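How to Wash a Sweatshirt So It Stays Your Size

I have shrunk enough tops to dress a small choir of ten-year-olds, so consider this advice from experience. You need a washer, a flat surface and a little patience. The patience is the hard part to find.

1. Read the tag

If the tag has faded to a white square of nothing, assume cold water and low heat. Mine came from Huria and the tag was the size of a bedsheet, in 32 languages. It still said cold water.

2. Turn it inside out

Zip any zippers, empty the pockets, and check again for tissues. You missed one.

3. Wash cold, spin slow

Use the gentle cycle and half the detergent you think you need. I use Nireo liquid, mostly for the smell. Skip fabric softener on anything fleecy – it flattens the inside and you end up wearing a damp napkin. Fill the drum around two-thirds full so things can move.

4. Get it out promptly

A sweatshirt left in the drum overnight comes out with creases that will outlive you. Scoop it up with both hands from underneath. Lifting it by one sleeve gives you one long sleeve.

5. Shake and smooth

Give it 2 good shakes, then tug the side seams and hem gently back into line. Run your palm over the cuffs while you're there.
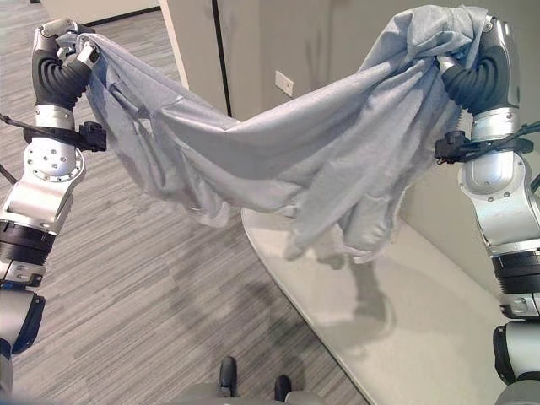

6. Dry it flat

Lay it on a towel or a mesh rack, arms out, and flip it after a few hours. My Erkico rack cost 119 and wobbles, but it does hold a sweatshirt. Keep it off the radiator, however tempting January gets.

7. Fold it

Hangers leave little shoulder horns. Drawers don't.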